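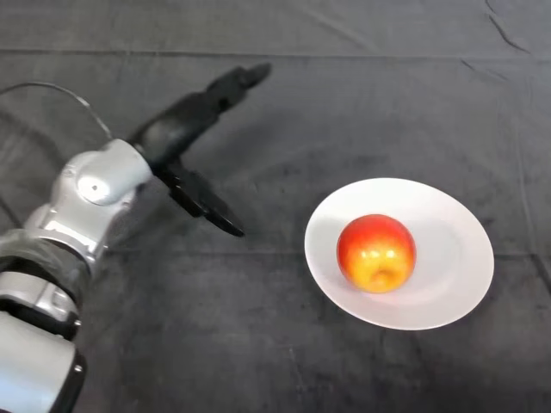
Friday, October 11, 2024

So the budget spreadsheet is finally open on my other screen, and I've promised Hortensia she'll have a real version of it by the end of the day and no more "I'll send it tonight" messages. If you've been reading for a while you know we're a tiny shop, and you know I put off anything with a column of prices in it. But the January order is coming whether I like it or not, and this time I want to write down how I got to the list, so next year's me doesn't have to guess.

The big question is a second arm. We have one, and everybody wants it. Brayan wants it in the mornings for his picking runs (fruit on plates, mostly, he's been at it for weeks and I've eaten more apples this fall than in the rest of my life), and Sheyla wants it for the drawer stuff, and the two of them have worked out a truce that involves a whiteboard and a lot of erasing. So my first draft just said "arm, same again" and a number that made me want to lie down.

Then Walter came by my desk and asked what I thought was a rude question, which was how much of the day the arm is moving. I didn't know! So we kept a log for 12 working days. Nothing fancy, a clipboard and a pen on a string. And wow, what a lot of waiting around. Waiting for someone to put things back on the table, waiting for a fix to the software, waiting for a gripper swap, and one whole afternoon gone to a cable.

Let me talk about the gripper swap for a second, because it's what changed my mind. We share one two-finger gripper and one softer one between two projects, and every change means tools, a check that it's on straight, and then the little calibration dance. Sheyla timed herself at 5 swaps in one week, and she is fast. A second mounting kit and a spare set of fingers costs a tiny slice of what a new arm does, and it would give us back most of a morning every week. I moved it to the top of the list right then.

The quotes are their own adventure. Geerts sent one back the same day, very tidy, with shipping and training as separate lines, which I love. Flollcombe took a lot longer and came in cheaper, and then I found the part where the stand, the power supply and the stop button were all "optional." Optional! Once I added those back in, the two were so close that I'd pick on lead time alone. Please, if you're pricing anything like this, ask for the whole pile of stuff you need to switch it on and run it the first day, and only then compare.

A few things I forgot last year and have put in now:

Spare finger pads. They wear, and we were down to one pair by summer.

Cables, and some way of holding them out of the arm's way that isn't tape.

Table covers. Plain dark cloth, cheap, and I'd like two so one can be in the wash.

Groceries. Yes, it gets a line. Ulises used to pay for the fruit himself and never said a word, and I felt terrible when I found out.

Somebody's time. I put in 7 days for setup and everyone tells me that's low, so I'll probably bump it up before I hit send.

As for the second arm, it's staying on the sheet but down in the "later" section, with the Geerts quote attached. If we get the Funmont money we'll look again, and the log goes on until then so I have something to show. Brayan isn't thrilled, but he did say he'd take the spare fingers first if he had to choose. Sheyla has asked for the softer gripper to live on her side of the room – I'm staying out of that one.

Okay, the shipping column is still blank and the woman I need in the Litville office leaves early. Off to make a phone call!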